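**보낸 사람:** Boonsong Meesuk
**받는 사람:** 드릴레오(Drilleo) 축구회 메일링 리스트
**제목:** Re: 가을 리그 일정과 수비 라인 건
**날짜:** 2026년 9월 12일

분숭입니다. 코리나 님 메일에 답이 늦어졌습니다. 원문을 인용하고 밑에 하나씩 답을 적습니다.

> 코리나 마리네스쿠(Corina Marinescu)입니다.
>
> 지난 Koech전 0-0에 대해 몇 가지 적습니다. 이번 시즌 벌써 네 번째 무승부입니다. 지지 않은 건 좋은데 후반에 슈팅이 거의 없었습니다. 69분에 공격수를 한 명 빼고 수비형 미드필더를 넣은 교체가 저는 지금도 이해가 안 됩니다. 그 뒤로는 우리 진영에서만 공이 돌았습니다.
>
> 세 가지를 묻고 싶습니다.
>
> 1. 포백을 계속 쓸 건지, 스리백을 시험해 볼 건지
> 2. Peltero 원정에 갈 인원과 차편
> 3. 원정 유니폼을 새로 맞추는 건은 어떻게 됐는지
>
> 그리고 연습 경기 상대로 Sistia 쪽에 연락해 본다고 하셨는데 답이 왔는지도 알려 주세요.

**교체 건**

69분 교체는 제가 결정했습니다. 그 시점에 왼쪽 풀백이 종아리를 잡고 있었는데, 벤치에 풀백을 볼 수 있는 사람이 없었습니다. 그래서 미드필더를 넣고 중앙에 있던 선수를 왼쪽으로 돌렸습니다. 공격수를 뺀 건 제 판단이고, 지금 생각하면 측면 미드필더를 빼는 게 나았습니다. 앞에 한 명만 남으니 길게 차도 받을 사람이 없었습니다. 이 점은 코리나 님 말씀이 맞습니다.

다만 슈팅이 없었던 건 교체 전부터 그랬습니다. 전반 기록지를 다시 봤는데 코너킥에서 나온 헤딩 하나가 유효 슈팅의 전부입니다. 중앙에서 공을 잡으면 옆으로만 주고, 양쪽 윙은 너무 일찍 안으로 들어옵니다. 연습 때도 계속 나오는 문제입니다.

**1. 포백과 스리백**

당분간 포백으로 갑니다. 스리백은 윙백 두 자리를 경기 내내 뛸 사람이 있어야 하는데 지금 명단에서는 한 명밖에 안 떠오릅니다. 대신 라인을 조금 올려 보겠습니다. Koech전에서는 수비와 미드필드 사이가 너무 벌어져서 흘러나온 공을 거의 다 상대가 가져갔습니다.

연습 경기에서 30분 정도만 스리백을 써 보자는 의견이 또 있으면 반대하지는 않겠습니다. 리그 경기에서 처음 해 보는 건 안 됩니다.

**2. Peltero 원정**

지금까지 간다고 답한 분은 골키퍼를 포함해 열세 명입니다. 차는 세 대가 확정이고, 한 대 더 있으면 짐을 나눠 싣기 편합니다. 경기장 앞 주차장은 좁으니 건너편 공영 주차장을 쓰세요. 주차비 2,000원은 각자 내고 나중에 회비에서 돌려드립니다. 영수증은 버리지 마세요.

집합은 아침 7시, 평소 모이는 운동장 정문입니다. 지난번처럼 현지에서 바로 합류하실 분은 전날까지 저한테 문자를 주세요. 명단 제출을 출발 전에 끝내야 합니다.
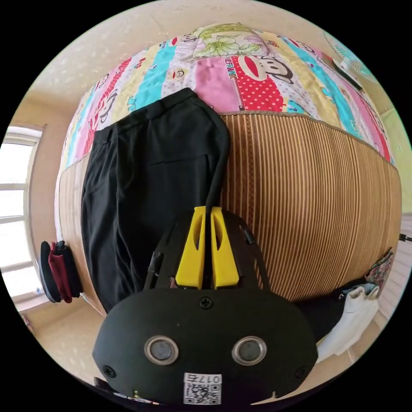
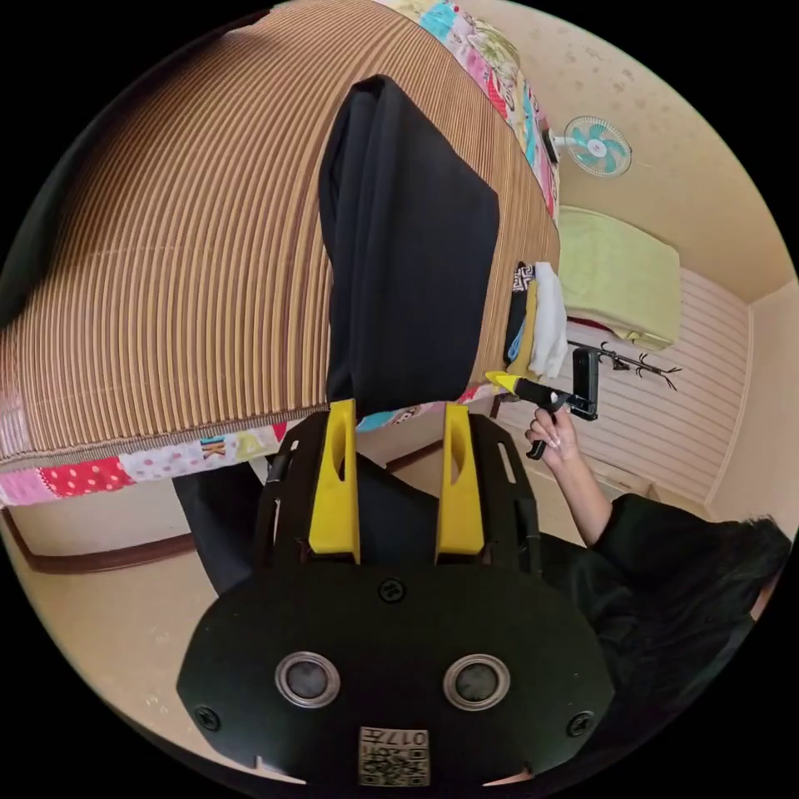

**3. 원정 유니폼**

견적은 두 군데에서 받았고 아직 주문은 안 했습니다. 상의는 지금 쓰는 흰색을 유지하고 번호만 새로 붙이는 안과, 상하의를 모두 바꾸는 안이 있습니다. 두 번째로 가면 색은 검정 바탕에 노랑으로 하고 싶습니다. 위 사진 두 장에 나온 검은 몸체와 노란 손가락 부분 정도의 대비면 멀리서도 번호가 잘 읽힐 것 같습니다. 다만 노란색을 소매까지 넣으면 단가가 올라가니 번호와 양말에만 쓰는 쪽으로 생각 중입니다. Koech도 하의가 검정이라 그 팀과 할 때는 흰색 하의를 같이 챙겨야 합니다.

기존 번호는 그대로 유지합니다. 지난 3월 이후에 들어오신 분들은 아직 임시 번호를 쓰고 계시니 원하는 번호를 적어서 회신해 주세요. 겹치면 먼저 가입한 분이 우선입니다. 치수도 같이 적어 주시고, 지난번 옷이 작았던 분은 한 치수 올려서 적으시면 됩니다.

**Sistia 연습 경기**

답이 왔습니다. 날짜는 우리 쪽에서 정해도 좋다고 합니다. 그쪽은 평일 저녁을 선호하고, 심판은 양쪽에서 한 명씩 내서 전후반을 나눠 보자고 합니다. 저는 Peltero 원정 다음 주가 좋다고 보지만 그 주에 야근이 몰린 분이 많으면 한 주 미루겠습니다. 운동장은 조명이 있는 2구장을 잡아 보고, 안 되면 Sistia가 쓰는 인조 잔디 구장으로 갑니다. 거기는 쇠 스터드 금지입니다.

**기타**

- 연습 공 두 개가 바람이 빠져 있습니다. 펌프 바늘을 가져가신 분은 창고에 다시 넣어 주세요.
- 세트피스 연습은 다음 모임 처음 20분 동안 합니다. 코너킥은 코리나 님과 제가 번갈아 찹니다.
- 왼쪽 풀백 자리를 볼 수 있는 분은 경험이 적어도 괜찮으니 연락 주세요. 종아리 부상은 심하지 않다고 들었지만 Peltero전에는 무리시키지 않으려고 합니다.
- 경고 누적은 현재 출전 정지에 걸린 사람이 없습니다.

원정 참가 여부와 유니폼 의견은 이 메일에 전체 회신으로 부탁드립니다. 번호와 치수는 저한테만 보내셔도 됩니다.

분숭 드림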